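Guides > Set-Up > Before You Buy > 2.3 Budgeting for Hand-Held Grippers

Search this manual Go

2.3 Budgeting for Hand-Held Grippers

Fill in the Brudico planning sheet before you ask anyone for a quote. Vendors like to price the tool and leave the rest to you.

1. Write down the task in one sentence. "General manipulation" is a wish, and you can't price it. "Handling cloth on a table" will do.
2. Decide whether the task takes one hand or two. Two hands means two grippers, plus whatever spares you can stand to pay for.
3. Ask for the price of replacement fingertip pads in writing. If the answer is "they last," put in a figure of your own.
4. Set aside 14 days for set-up. The Tredeldale office was promised far fewer and used 13.
5. Cap the trial at $3000. Marisol Grajales signs off on anything over that.

NOTE: Storage, chargers and operator hours go on separate lines. Do not accept a bundle price that hides them.

CAUTION: A demo at the vendor's bench tells you very little. Ask to try the tools on your own furniture, with your own cloths, in your own light.

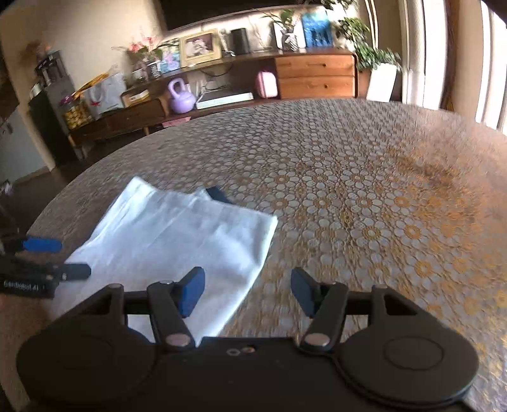
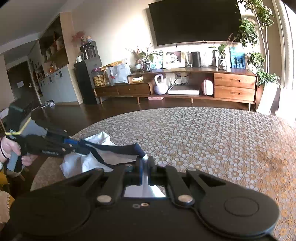

Reading time: 2 min

Cloth work at a round table, two grippers in use. Price this kind of job as a two-hand job from the start.

6. Send the finished sheet to Alcides Flores by the end of November. Sheets with a blank in the pads line will be sent back.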